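Rainwater, round two

21 Dec 2019

So the second tank is in! It went behind the shed on the weekend, after I'd spent most of August telling anyone who'd listen that one tank was plenty. One tank was not plenty. We ran it dry by the middle of spring and went back to carting water up from Clurnmont in the back of the ute, and let me tell you, the novelty of that wears off by the second trip.

For those who are new, we're off the mains out here at Flallach. Everything we drink comes off the roof or, when things get desperate, out of the bore, and the bore water is so salty you could cure a ham in it. The old filter took out the grit and the leaves and the odd frog but did nothing at all for the salt.

What I've been playing with since is a little solar-powered unit called the Laltard. It's a reverse osmosis setup, basically a pump and a membrane in a box, and it runs straight off one 195 watt panel with no battery. When the sun's out it makes water, and when a cloud comes over it sulks. I was pretty doubtful (I've bought enough gadgets that ended up holding the shed door open) but I've had it going for three weeks now and I'm a bit smitten.

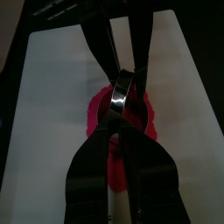 The taste took some getting used to. It's very flat, nearly like nothing, and my tea came out strange for the first few days until I started mixing in a jug of tank water. Now I can't pick the difference. The kids reckon they can, but they also reckon they can taste which tap it came from.

Downsides? It's noisy, sort of a ticking hum, and you do not want it under a bedroom window. It also throws away a lot of brine, which has to go somewhere that isn't the veggie patch. Mine runs down to the gravel at the bottom of the drive where nothing grows anyway. And the prefilter clogs quicker than the booklet says it will. I'm on my second one already - our bore has a lot of iron in it, so yours might be kinder.

I did look at the Estrella as well, the bigger one on wheels, but it wants five panels and a concrete pad and I wasn't up for either.

Next job is a float switch, so it stops by itself when the drum is full. At the moment I have to remember to go down and turn it off, and I've already made one very soggy mess of the shed floor. If anyone has wired one up to this sort of pump, leave me a comment, I'd love to know which switch you used.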